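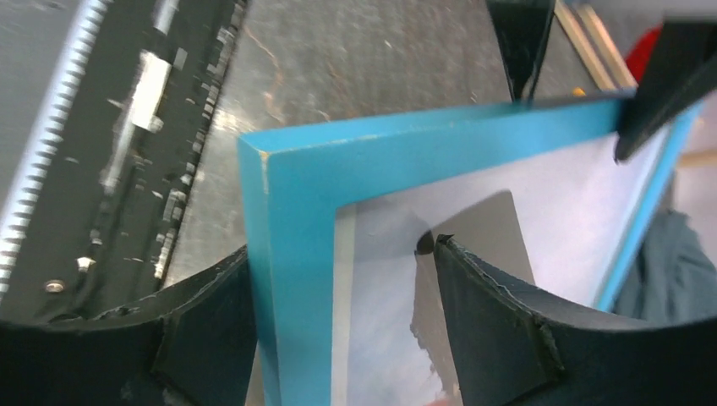

Search the shop Search Go

Home > Paints & Finishes > Chalky & Matt > Small Tins

Tratuneck Matt Furniture Paint, small tin

Right, this is the one I get asked about more than anything else in the shop, so I've finally sat down and written it a proper page. If you've emailed me in the past month asking whether it needs a primer, sorry for the slow reply, and the answer's further down!

Tratuneck is a water-based matt paint for wood and metal. I started stocking it after a customer brought in a bedside cabinet she'd done with it and I couldn't stop stroking the thing. It goes on thick, a bit like single cream, and it dries properly flat with no shine at all. I'd been selling Leitner before that (and I still do, it's a good paint if you like a bit of sheen), but for chairs and cabinets and the sort of odds and ends people find at boot sales, this is what I reach for at home.

What's in the tin

You get 113 ml, which sounds like nothing. It goes further than you'd think. I did a kitchen stool and most of a mirror surround out of one tin, and there was enough left in the bottom to touch up the stool when my nephew dragged it across the patio. For a chest of drawers you'll want the bigger size, and I'd order it all in one go so the colour matches. There can be a slight difference between batches, mostly in the blues and greens.

The lid is a press-on one, so open it with a proper tin opener or an old spoon handle and not your best screwdriver. Wipe the rim before you close it. I've lost more paint to a crusty rim than I have to spills.

Do I need a primer?

Mostly no. On bare pine or old varnish that's been rubbed down, you can go straight on. Dark wood like mahogany is different, and so is anything with orangey stain on it, as the colour creeps up through pale paint and you end up with a tea-coloured patch after a week. Use the Unier stain block first on those, one coat, left overnight. Melamine and shiny laminate need a primer too. I know the tin says otherwise. I've tried it without and I could scrape it off with a fingernail.

How I use it

Wash the piece with warm water and a drop of washing-up liquid, and rinse it. Then a light sand. I use a medium pad, nothing fierce, just enough to take the gloss off. Wipe the dust away with a damp cloth and let it dry.

Stir the paint, don't shake it, or you'll be chasing bubbles all afternoon. First coat goes on thin and looks terrible. It's streaky and patchy and you'll think you've bought the wrong thing, and every single person who rings me in a panic is ringing me after the first coat. Leave it 2 hours and put the second one on, and it all comes together. Whites and yellows sometimes want a third.

Brush-wise, I like a soft synthetic one about as wide as two fingers. The Pinatmont flat brush is lovely if you want to treat yourself, but I've used a cheap one from the market and lived to tell the tale. Keep it slightly damp in warm weather. Last August I was painting in the yard in full sun and it was drying on the bristles before I'd got to the end of a chair leg.

Waxing and wear

It needs something over the top if it's going to be handled. Clear wax for a soft finish, or a flat varnish if it's a table top or there are children about. Left bare it'll mark, and the corners will go first. Some people like that! If you're after the worn look, rub the edges back with fine paper once it's dry and then wax, and it'll look like it's been in the family for years.

Give wax a good few weeks to harden before you put a hot mug anywhere near it.

Colours

The full card is at the counter and I'll post one out if you ask. Screens lie about colour, especially the greys, so please do ask. Best seller is still the off-white, then the sage. The mustard is stronger than it looks on the card.

Junaid Lodhi from the upholstery unit next door has done his whole workbench in the dark red, if you're passing and want to see it on something big. He won't mind you knocking.

Delivery

Orders over £40 go free on the mainland. Under that it's a flat charge that shows up at the basket. I pack on weekday mornings. In a hard frost I hold paint back for a day or so, as it doesn't like being frozen in a van, and I'll email you if yours is one of them.

Unopened tins can come back. Opened ones can't, sorry, unless there's something wrong with the paint, in which case tell me and I'll sort it.

Page updated January 2018

Filed under: furniture paint, matt finish, small tins, upcycling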